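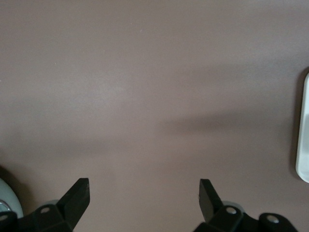 Tabletop in a muted mauve-taupe shade

Kendra Boychuk to host second series of Budier

Turcotte has confirmed that the presenter Kendra Boychuk will return to host a second series of its celebrity interview programme, Budier. Filming begins in Gruvavport in September 2018.

The first series ran to 77 episodes and welcomed guests from film, music and television, several of whom spoke at length about married life and family. The new series will add a monthly edition with couples who work together.

"I am delighted to be coming back," said Ms Boychuk. "Our guests were generous with their time, and I look forward to meeting the next group."

Studio recordings will be open to audiences of 169. Over 500 people have already joined the waiting list. Tickets are free and may be requested from the Loledlow box office.

Media enquiries: Turcotte Press Office, extension 917.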